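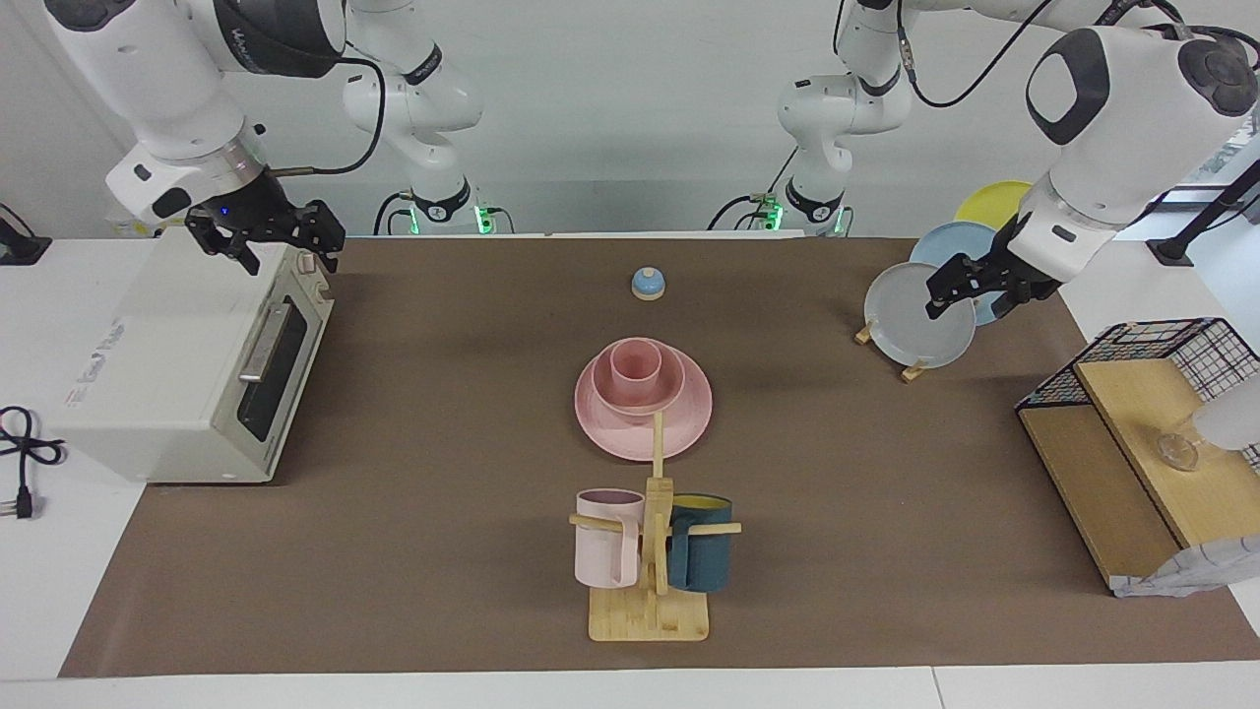 White toaster oven and grey plate, long table with brown mat.

Grenine Hall shared kitchen: autumn safety check
Date of check: 15 Oct 2026
Areas covered: kitchen, larder, wash-up, back corridor

What a good check this was! The kitchen has come on a long way since spring, and most of the comments are small things we can put right before the Cillunach supper in November.

1. Ways in and out
Corridor clear to the fire door: YES
Fire door opens fully with one push: YES
Comment: Lovely to see the folding chairs gone from the corridor. The door used to stick at the bottom and now swings beautifully. Please keep bikes out of there when the weather turns.

2. Fire equipment
Blanket on its hook by the cooker: YES
Extinguisher gauge in the green: YES
Extinguisher service label in date: NO
Comment: The label ran out over the summer. Kodikara have been asked to call, and they'll do the larder one on the same visit.

3. Plugs and leads
Leads free of nicks, tape and scorch marks: YES, except kettle
Sockets firm on the wall: YES
Small appliances labelled as tested: PART
Comment: Kettle lead has a nick near the plug, so it has been taken out of use. The spare is in the larder, second shelf. The slow cooker and hand mixer still want labels.

4. Cooker and hot surfaces
Knobs all present and readable: YES
Extractor filter clean: NO
Oven gloves without holes: YES (new ones, very smart)
Comment: Filter is greasy again. It comes out with two clips and goes through the dishwasher on the hot setting. Oven was run up to 200 and the thermometer agreed with the dial, which pleased me no end.

5. Fridge and freezer
Fridge at 5 or below: YES, reading 3
Door seals clean and whole: YES
Everything dated: PART
Comment: Best fridge reading we've had! One tub of soup had no date and has been thrown away. Pens and stickers are in the Grokilow tin on top of the fridge.

6. Floors and wash-up
Floor dry and even: NO
Hot tap warning sign up: YES
First aid box full: PART
Comment: Loose tile by the sink, marked with yellow tape. First aid box needs blue plasters and burn gel (28 plasters left, all the tiny sort that fall off when you wash your hands).

Score: 12 points passed outright

To do before the November supper
Kodikara visit for both extinguishers
New kettle lead
Labels for slow cooker and hand mixer
Clean extractor filter
Refix tile by sink
Blue plasters, burn gel

Completed sheet goes in the red folder behind the larder door.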